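Unit 2: Marble, and what the veins tell us

Last time we left off with limestone at the bottom of a warm, shallow sea. Today it gets squeezed and cooked, and this is my favorite part of the whole course!

Start with the basic change. Limestone is mostly calcite, often in the form of shell bits and fine mud. Bury it deep, heat it, and the calcite grains regrow into one another until they lock together like puzzle pieces. The shells usually vanish. What you have left is marble, and if you tilt a fresh broken piece under a lamp you can see the flat crystal faces flash (please try this with the Jasmont sample in tray 2, it's gorgeous).

Pure calcite marble is white. Color comes from whatever else was in the mud:
gray: carbon from old plant and animal matter
green: serpentine and similar minerals
pink, red, yellow, beige: iron in different forms

Veins form in more than one way. Some are thin layers of clay or silt that got folded and smeared as the rock flowed. Others are cracks that opened later and filled with new minerals. On the Carrasco slab, look for places where one vein cuts across another. The one doing the cutting is younger, so you can work out a little history from a single polished face.
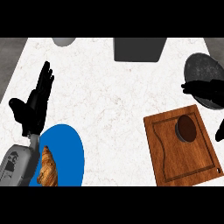 Now the acid test. One drop of weak acid on calcite fizzes right away. Dolomite marble, like our Serora piece, barely reacts until you scratch up some powder first. Goggles on for this, and rinse the sample when you're done. Vinegar works too, only slower, and it's the same chemistry that leaves dull spots when lemon juice sits on polished marble.

Watch out for quartzite! It can look nearly the same, but it scratches glass and marble won't.

For next time: read the Sutard quarry handout up to the section on folding, and bring a sketch of one vein pattern with the order of events numbered.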